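기숙사 방 안전점검표와 의견
Malham 기숙사, 12월 점검분

점검은 오전 10시에 시작했습니다. 저는 한국어가 모국어가 아니라서 표현이 조금 딱딱할 수 있습니다. 뜻이 분명하지 않은 항목은 사무실에 물어봐 주십시오.

표시: O 양호 / △ 주의 / X 수리 필요

1. 출입문과 복도
[O] 문이 끝까지 열리고 스스로 닫힌다.
[△] 복도에 개인 물건이 없다.
의견: 신발장이 복도 쪽으로 나와 있는 곳이 있습니다. 피난 통로의 폭은 100cm 이상을 유지해야 합니다. 다음 점검 전까지 안으로 옮겨 주십시오.

2. 화재 감지기와 소화기
[O] 감지기 시험 버튼을 누르면 소리가 난다.
[X] 소화기 압력 바늘이 녹색 범위에 있다.
의견: 13호실 앞 소화기는 바늘이 녹색보다 아래에 있었습니다. Emico에 교체를 신청했고 접수 번호는 1665입니다. 교체될 때까지 계단 옆 소화기를 사용합니다.

3. 창문
[O] 잠금장치가 작동한다.
[△] 창틀에 곰팡이가 없다.
의견: 북쪽 방의 창틀 아래에 검은 점이 생겼습니다. 아침과 저녁에 환기를 해 주십시오. 세제로 닦은 다음에는 마른 천으로 한 번 더 닦는 것이 좋습니다.

4. 공동 주방
[O] 가스 밸브에 손이 쉽게 닿는다.
[△] 환풍기 필터가 깨끗하다.
의견: 필터에 기름이 많았습니다. 청소 당번표에 필터 항목이 없어서 새로 넣었습니다. 전자레인지 위에 행주를 말리지 마십시오. 작년에도 같은 의견을 썼습니다.

5. 욕실
[O] 배수구에 물이 고이지 않는다.
[O] 바닥 미끄럼 방지 매트가 고정되어 있다.
의견: 특별한 것이 없습니다.

6. 책상 주변과 콘센트
[O] 콘센트 덮개에 금이 없다.
[△] 멀티탭을 두 개 이상 이어서 쓰지 않는다.
[O] 전선이 문이나 의자에 눌리지 않는다.
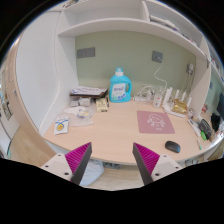
사진 1. 붙박이 책상 뒤쪽 벽의 콘센트와 흰색 전선.

의견: 멀티탭 2개를 이어서 쓰는 방이 있었고, 그 자리에서 분리를 부탁했습니다. 플러그를 뺄 때에는 선을 당기지 말고 머리 부분을 잡아 주십시오. 콘센트 바로 밑에는 물컵을 두지 않는 것을 권합니다.

7. 난방기
[O] 난방기 앞에 커튼이나 옷이 닿지 않는다.
[△] 온도 조절기가 모든 방에서 작동한다.
의견: 끝 방의 조절기는 돌려도 반응이 늦습니다. Clarkeck에서 온 부품이 맞는지 확인하고 있습니다.

조치 기한: 주의 항목은 방 사용자가 다음 점검 전까지 고칩니다. 수리 필요 항목은 사무실에서 처리하며, 완료되면 게시판에 붙이겠습니다.

댓글 2 | 공유 13
문의: Malham 기숙사 사무실 | © Pawłowska 주거관리 | 맨 위로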